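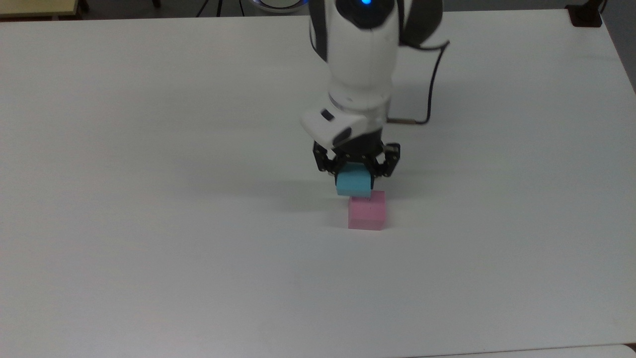
My first morning at the Clonis packing plant in Omthorpe, I expected noise. What I got was Kirsty Heywood with a mug of tea, talking to a robot arm like it was a slow cousin. "Come on, put it down," she said. "You know where it goes."

Kirsty packed gift boxes by hand for years. Now she's an arm trainer, a job title she finds hilarious, and she spends her shift in a side room teaching the thing to stack. They start every new arm on cubes (cubes!) before it gets anywhere near the candles and soaps. Her target is 100 clean stacks before lunch, and on a bad day she gets to 44 and goes for a walk.

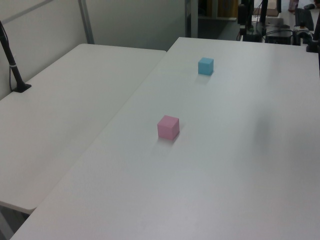 I asked if she misses the line. She misses the gossip, she told me, and she does not miss her wrists hurting. The pay is a bit better too, though she had to push for that, and three of her old crew who wanted the same move are still waiting to hear.

Clem Tapsell is one of them, and he's less charmed. He still packs on the late shift, and he says the boxes that come his way now are the awkward ones, the odd shapes and rush orders, all the stuff the arms can't do yet. "I used to get an easy hour," he said. "They took my easy hour!"

I kept thinking about that on the drive home. The manager, Rhonda Bouchard, had shown me a chart with 1,674 boxes on it, a record for one day, and she was so proud of it, and fair enough. But there was no line on the chart for Clem's hour. When I brought it up she wrote it down, and she says they'll try rotating people through the training room starting in January. Clem has his name on the list. Kirsty has already told him to bring his own mug.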